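Speaker notes: Smoking Fish at Home
Nikholm Community Kitchen, summer program

Opening. Welcome the audience and thank the hosts. State the scope: hot smoking of trout and mackerel in a covered grill. Cold smoking is handled in the November session.

Brine. One quart of water, a quarter cup of salt, two tablespoons of brown sugar. Fillets stay in the refrigerator for 9 hours. Rinse, pat dry and leave uncovered on a rack until the surface feels tacky — pass the sample tray at this point.

Fire. Coals on one side only, drip pan on the other. Alder or apple chips, one handful at a time. Keep the lid vent half open. The thickest part of the fish must reach 145 degrees. Remind the audience that color is a poor guide to doneness.

Equipment. The Dimus kettle costs 399 dollars and the Statska cabinet 720. Either is suitable for a household. Do not recommend one over the other.

Storage. Wrapped and refrigerated, use within a few days. Freeze the remainder.

Questions. Allow time for the matter of skin — on or off. 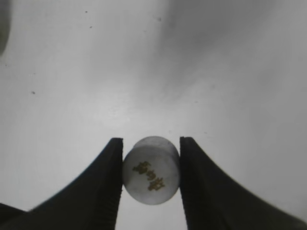

Bucur asked whether the skin might stay on through the brine, and added that mackerel had fallen apart on the rack without it.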